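# Brurkham Mending Circle: Progress Report to the Kastama Fund

Report for the period ending in March, prepared by Smaranda Bogdan
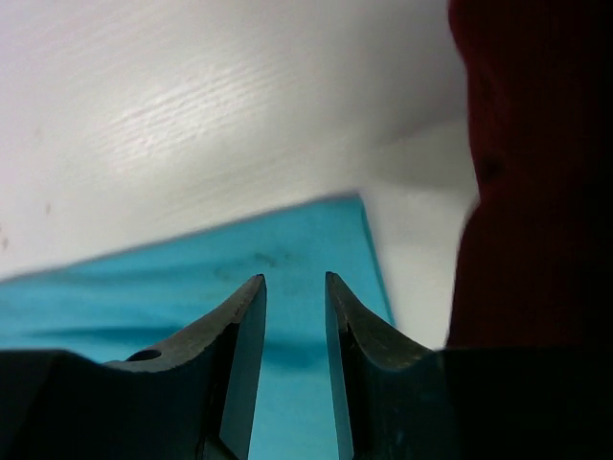
*A turquoise-blue sheet on a white wood-grain surface.*

Dear friends at Kastama,

I am so glad to be writing with mostly good news this time. When I last wrote, the mending circle was still meeting in the back of the Pidel Street library, sharing the room with the chess club and a very loud radiator. We have since moved to the old Vass building, where the light is better and there are enough outlets for every sewing machine to run at once (what a difference that makes!).

## What we have done

Your grant paid for 10 refurbished sewing machines and for the first stretch of rent. We now hold two sessions a week, one in the morning and one at 6 p.m. for people coming straight from work. The evening one fills up first, and we have started keeping a waiting list, something I did not expect to need before summer.

Most people come in with hems and zippers. A few have moved on to bigger things, including lined curtains and a quilted coat that took its owner most of the winter, and she wore it to the February session even though it was far too warm indoors. Our beginners' course runs for three evenings and covers threading, straight seams and buttonholes. Buttonholes remain unpopular.

## What has been slower

The children's session hasn't started. We had hoped to open it in January, but the insurance paperwork took longer than I planned for, and I would prefer to have it settled properly before we put up a poster. I expect to send you the signed copy in April.

Thread and needles have also cost more than I budgeted, by around 10 percent. I have covered the gap from the donation jar and would like to move a little over from the printing line, if you are comfortable with that.

## Next

We'll open the children's session once the insurance is in place, and repeat the beginners' course in May. I'd also love to hold an open evening at the Vass building, and you would all be very welcome to come with something that needs mending.

With many thanks,

Smaranda Bogdan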